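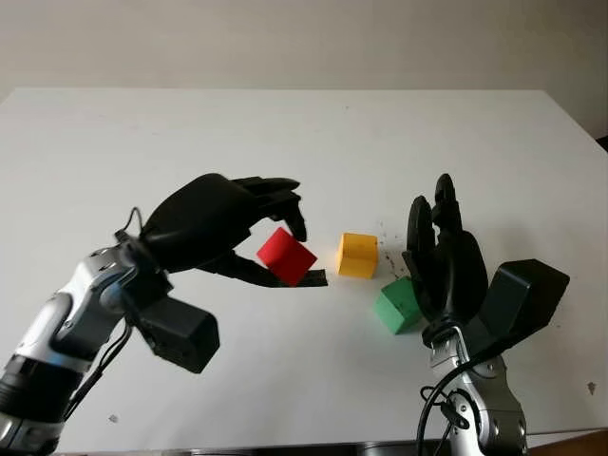
附图一:左手夹红色方块,黄色和绿色在桌上。

工单标题:双臂叠方块,右手夹取后放置位置偏移
项目:机器人社团学生项目 Wereo
提交人:Lamai Sangkhawat
指导:Halima Okeke 老师
状态:处理中,部分解决

一、问题的说明

我们小组的任务是用两只机械手把红、黄、绿三个方块叠起来,顺序是红在最下,黄在中间,绿在最上。左手负责把红色方块放到桌子中间,右手负责后面两块。社团内部演示在三月,所以我想早一点把这个问题写清楚,请大家帮忙看。

现在左手的部分基本可以用。右手的部分有下面的现象:

1. 右手能夹住黄色方块,也能抬起来,但是往红色方块上面移动的时候,最后的位置总是偏向右边。
2. 有的时候手指松开得太早,方块掉在红色方块的旁边。
3. 程序没有报错。日志里面每一步都写“完成”,所以我不能从日志知道哪一步不对。

我的中文写得不太好,如果有哪一句不明白,请直接在下面问我,我再解释一次。

二、我已经试过的方法

重新启动控制程序(我们自己写的,名字叫 Yagi),没有变化。

把右手的移动速度从 100 改成 800,再改回 100。速度快的时候偏得更多,速度慢的时候也还是偏。所以我认为速度有影响,可是不是主要的原因。

把夹取以后的等待时间改成 1,000 毫秒。松开太早的情况变少了,这个设置我保留下来了。

把颜色识别的阈值重新调了一次。三个颜色都能识别,没有把黄色认成绿色。

三、回复记录

Thanakorn Prasertsri:
你先不要改速度了,一次改太多东西,以后不知道是哪个有用。请你告诉我两件事:右手的坐标原点是什么时候标定的?夹取点是用方块的中心,还是用方块上面的一个角?

Lamai Sangkhawat:
原点是上个学期标定的,后来桌子移动过。夹取点应该是中心,我去看代码。

Lamai Sangkhawat:
看完了。左手用的是中心,右手用的是识别框的右下角。这一段是从旧的程序 Teltis 里复制过来的,那时候任务是推方块,不是夹方块。对不起,我复制的时候没有仔细检查。

Thanakorn Prasertsri:
这个一定要改。但是请注意,改完以后原点的问题还在,两个误差可能以前互相抵消了一部分,所以改完反而偏得更大也是正常的,不要马上改回去。

Lamduan Saithong:
我补充一点。桌面上有黑色的小颗粒,第一张图里黄色方块右边就能看见。我不知道对识别有没有影响,但是请每次测试以前用干布擦一下。擦的时候请先按暂停,手臂停稳了再伸手进去。

Prapai Phromma:
红色方块放好以后,程序有没有再看一次它的位置?还是直接用左手松开时候的坐标?如果是直接用,方块松开的时候滑一点点,后面全部都会错。

Lamai Sangkhawat:
是直接用的,没有再看一次。我会加上。

四、修改以后的测试 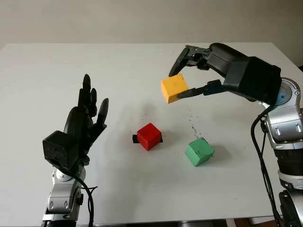 右手的夹取点改成中心以后,我按照 Prapai 的建议,让程序在右手移动以前重新识别红色方块的位置。左手这时候要求是张开的,手指里没有东西,这样右手过来的时候不用担心方块被左手带走。第二张图里右手已经把黄色方块夹起来,悬在桌面上方,红色方块在它的左下方,右手还要向左再移动一段才可以放下。还有一点请注意看,红色方块的下面有一个黑色的小块,左右两边都露出来一点,所以放置高度不能只按照桌面来计算。我以前的代码里高度是一个固定的数,写的就是桌面加一个方块,这个也需要改。绿色方块是斜着的,有一条边离开桌面,如果按照平放的姿势去夹,我担心手指会滑。

Halima Okeke:
高度的问题找得很好。建议不要再写固定的数,每次都用识别到的红色方块上表面来计算。绿色方块的倾斜先不要用程序解决,开始以前用手摆平就可以,把叠黄色这一步做稳定以后再考虑。

Lamai Sangkhawat:
明白了,谢谢老师。我先做高度。

Thanakorn Prasertsri:
原点标定你打算什么时候做?标定板在 Stuvirent 的那个盒子里,用完请放回去,上次我找了很久。

Lamai Sangkhawat:
今天下午 2 点做。标定的时候两只手臂都要回到初始位置,我看过说明书了,但是第一次做,希望有一个人在旁边看着。

Lamduan Saithong:
我可以去。请先把旧的标定文件备份,不要直接覆盖。

五、标定以后的结果

旧文件已经备份,标定完成,没有碰到困难的地方。重新运行以后,黄色方块的左右偏移比以前小很多,用眼睛看基本是对齐的。前后方向还有一点偏,向着墙的方向偏。高度已经改成用红色方块的上表面计算,放下的时候没有再听到碰撞的声音。

还没有解决的部分:

前后方向的偏移,我怀疑和相机的角度有关系,但是还没有证据。
绿色方块还没有开始测试,现在都是用手摆平以后放在旁边。
日志里的“完成”只表示命令发出去了,不表示手真的到了位置。我想加一行,把目标坐标和实际坐标都写进去。

Prapai Phromma:
日志这个请你先做,做完了前后偏移可能自己就看出来了。坐标请用同一个单位,以前左手写的是毫米,右手写的是米。

Lamai Sangkhawat:
好的,两边都改成毫米。工单先不关闭,等日志改好以后我把新的记录贴在这里。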